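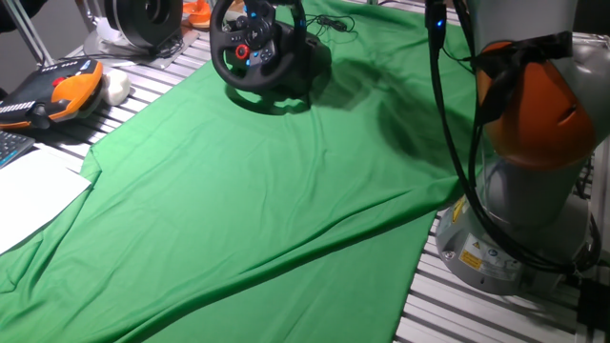 Wednesday, July 12, 2023. Bench notes, wheel re-centring. The Tillmont firmware still loses its zero after a power cycle, so most of the morning went on the centre offset. Lock to lock was repeated 25 times with the old calibration file and 25 times with the Hurnlow one. For all of this the wheel sat on the green cloth, over the slats, with its base unclamped. The cloth was not pulled flat and the creases matter: on fast reversals the base walks a little and the centre reading goes with it. Slow turns are fine.

Raw count at rest, old file: 717. Hurnlow file: 2,021. The second is close to what the Cowie sheet gives, so I am keeping it and have moved the old one to the January folder.

Red dial on the left of the hub: seven clicks clockwise, all registered. Anticlockwise drops one now and then. Have not decided whether that is the dial or the debounce setting. Blue-accented controls not tested yet.

Laiba Kazmi asked if the drift could be the cable dragging on the cloth. Possible. Next run with the cable taped down and nothing else changed, then again with the base on a rubber mat. If both come out the same I will stop blaming the cloth and go back to the Festau driver.

To do: label the Hurnlow file properly, order tape, ask Laiba for her debounce values.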